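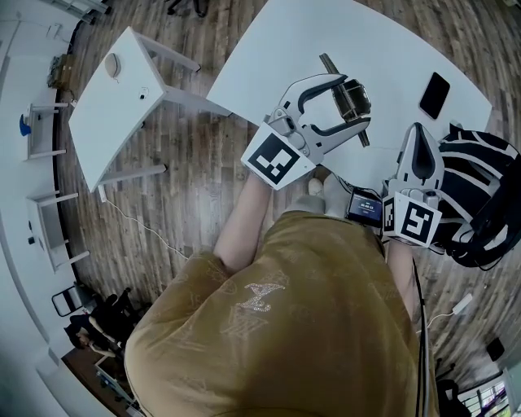 Figura 1. Puesto de trabajo sobre mesa blanca, con la pieza de la varilla oscura.

Taller de orden doméstico, apuntes de la sesión 8: la mesa despejada

Bueno, sigo donde lo dejamos el miércoles, que se nos fue el tiempo hablando de cajones y casi no tocamos la mesa. ¡Y la mesa era lo importante!

Mi manía ya la conocéis: antes de manipular una pieza larga, se mira la superficie entera y no solo el trozo que vais a usar. Una varilla colocada en diagonal se come media mesa. Fijaos en la figura 1, donde cruza el tablero hacia la derecha y en ese mismo lado hay un móvil y un bolso de rayas blancas y negras. Yo los pasaría a la mesita auxiliar, aunque en esa ya hay un par de cosas blancas y habría que hacer hueco.

Arturo Costa me preguntó si el móvil molesta tanto. Pues depende de lo que mováis (si es una taza, no; si es algo con un palo largo pegado, a mí me pone nerviosa). Al girar la pieza por un extremo, el otro barre la mesa, y el golpe se lo lleva lo que pille.

Medidas para el ejercicio de casa: suponed una varilla de 800 milímetros y dibujad en papel el arco que haría al girarla por una punta. Os va a salir enorme, ya os aviso. Después colocad encima del dibujo lo que soléis tener en la mesa, la caja de Tetley, las llaves, lo que sea, y apuntad qué queda dentro.

Sobre el color del tablero: me gusta el blanco para practicar porque lo oscuro se ve enseguida. Aldo Marras prefiere madera y dice que el blanco le cansa la vista; lo discutimos casi 17 minutos y no nos pusimos de acuerdo, así que trabajad con la que tengáis.

Otra cosa, los cables. Si usáis algo con cable, que baje por el costado y mirad por dónde va antes de dar un paso. Con calcetines se nota menos lo que se pisa, os lo digo por experiencia.

Para la próxima: traed el dibujo del arco y una lista de lo que vive en vuestra mesa sin haber sido invitado. La lectura está en la página 219 del cuaderno, el apartado de superficies auxiliares. El de cajones lo retomamos en julio.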